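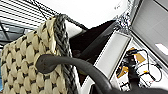
I have spent most of this winter comparing robot grippers, and I have come to believe that we are testing them on the wrong things. The usual test object is a block or a can, something with flat sides that sits still and gives the same answer every time you ask. I used blocks myself for years, and I'm fond of them, the way you get fond of any tool that makes you look good. But a gripper that is going to spend its life in somebody's home will meet things more like the cream-colored woven one I use now, with its dark braided rim and all those little gaps between the strips. Press a rounded fingertip against a weave like that and you learn more in a minute than a block will teach you in an afternoon.

I should say what I was comparing. The Senero is the stiffer of my two grippers and the Flendex is the softer one, and I ran both on the same arm with the same Getach controller, so that I couldn't blame anything else when I didn't like the results. On blocks the two were so close that I would have told you to buy whichever was cheaper. I did 436 tries on blocks and 323 on woven things, and it was the second pile that changed my mind. The Senero dropped five blocks in all that time. On woven goods it dropped 29, and nearly every one of those came from a grip that looked perfectly good on the wrist camera when the fingers closed.

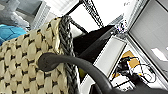
The Flendex did better, though I don't want to oversell it (I have been burned before by falling in love with a soft finger in February and cursing it by spring). It is slower, and it wears, and if you ask it to pinch something thin it rather sulks. What it does well is settle. A weave bulges in one place and dips in the next, and a finger that can give a little finds its own spot, while a stiff one lands on whatever strand happens to be highest and hopes for the best.

Now, I can already hear the objection, because I made it myself for a long time. Blocks are fair. Everybody can get the same block, so my numbers can be checked against yours, and no two woven bags or baskets are quite alike. That is a real worry and I don't wave it away. Still, I would take a slightly messy number about the right question over a very clean number about the wrong one, and I think most people who have to live with these machines would too.

So I would like the people who sell grippers to put a rim and a weave on the spec sheet, right next to the payload. Tam, the little scoring script I use, has a separate column for woven things now, and it took me one evening to add it - most of that spent arguing with myself over what counts as a drop. I count it if the rim slips at all, even when the fingers catch it again. You may be kinder than I am, and that's fine, as long as you write down which way you did it.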